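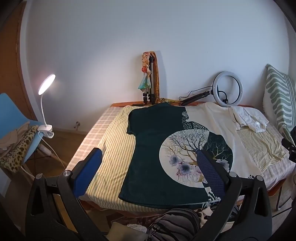

Pruken Garment Folding Notes, README

Pruken is a set of written records on household clothing: what was laid out, how it was folded, and how the result was labeled. The shirts are a mix of solid, striped and printed items, and most of the labeling trouble comes from the printed ones. A short-sleeved T-shirt laid flat with its collar toward the wall, dark green on its left half and cream on its right, is one item with one record, even though the two halves meet along an irregular edge that early labelers took for the border between two garments. The pale yellow striped garment under it gets its own record, and the plaid tablecloth gets none.

Contents

items.csv: one row per garment, 1,211 rows
folds.csv: one row per fold attempt, linked to items.csv by item_id
surfaces.csv: table coverings and their patterns, 46 rows
notes.txt: free text from the labelers, lightly edited for spelling
CHANGES: version history

Files are UTF-8 with Unix line endings. Fields are comma separated. Text fields that contain a comma are quoted. Empty means not recorded. It does not mean zero or no.

Fields in items.csv

item_id: string, never reused after deletion
category: tshirt, shirt, sweater, trousers, skirt, dress, scarf, towel, other, unknown
sleeve: none, short, long, unknown, not applicable
base_color_1, base_color_2: from the color list in notes.txt. Use the second field only when the ground fabric itself changes color. A print on top of the ground does not count.
print: none, stripe, plaid, figure, text, mixed
print_position: front, back, all over, hem, sleeve, unknown
layer: 0 for items in direct contact with the surface or its covering, 1 for items resting on those, and so on upward
state: flat, folded, crumpled, hanging, draped
visible_part: full or partial

Labeling rules

Side. Left and right are taken from the point of view of the person standing at the table, looking down at the item. They are never the wearer's left and right. Records made under the old convention were converted in version 2.

Split-color garments. Follow the collar and the hem. If both run across the color change without a break, the item is single. The Tritum batch has many shirts of this type, and the color change is often wavy or torn-looking by design. Do not use it as a guide for a fold line.

Large front prints. A circular or square print is recorded as figure. Branches, flowers, splashes and similar motifs inside or outside the main shape are not listed separately. If the same shirt has marks near the hem, keep print_position as front.

Striped garments under other items. Stripes may be recorded from any visible portion. Where two portions of matching fabric come out on opposite sides of a covering item, open one record and set visible_part to partial. Split the record only if a second edge, collar or cuff shows that there are two garments.

Crumpled items. If the category can't be read from folds alone, enter unknown. Do not guess from size. White items at the back of a pile are the most common case, and 5 of them were changed from shirt to unknown after review.

Scarves. A scarf over a stand, chair back or rail is draped. A scarf held by its own knot is hanging. Knots are mentioned in notes.txt and have no field. Colors are listed from top to bottom, with no more than two entered. For a scarf with more than two colors, pick the two that cover the most fabric.

Table coverings. Coverings go in surfaces.csv and never in items.csv. Plaid and striped coverings are kept in the set on purpose. They lower agreement between labelers when a striped garment lies directly on top, and anyone using layer should check those rows first.

Fields in folds.csv

fold_id: string
item_id: must exist in items.csv
method: thirds, halves, roll, board, other
start_side: collar, hem, left, right
steps: integer
result: square, uneven, open, abandoned

For T-shirts the reference method is thirds. Sleeves go in first, then the sides, then the hem is brought up to the collar. The halves method was used for the Grerus batch only and should not be mixed with thirds when comparing steps.

Known issues

Dark green and black are confused in some rows of the Grerus batch. Very dark green is now a separate entry in the color list.

Cream, white and pale yellow were merged in version 1. The merge was undone by hand. A few rows may still carry the old value.

The category other includes aprons, pillowcases and one curtain panel.

Puma is the name of the checking script. It tests that every item_id in folds.csv exists and that layer values have no gaps. It does not check colors. Run it from the top folder before sending corrections.

Corrections

Send the item_id, the field, the old value and the new value, one per line. Corrections without an item_id are returned. Changes to category need a second reader.

Maintainer: Rosaura Huaranga
Last revised: Jul 22, 2026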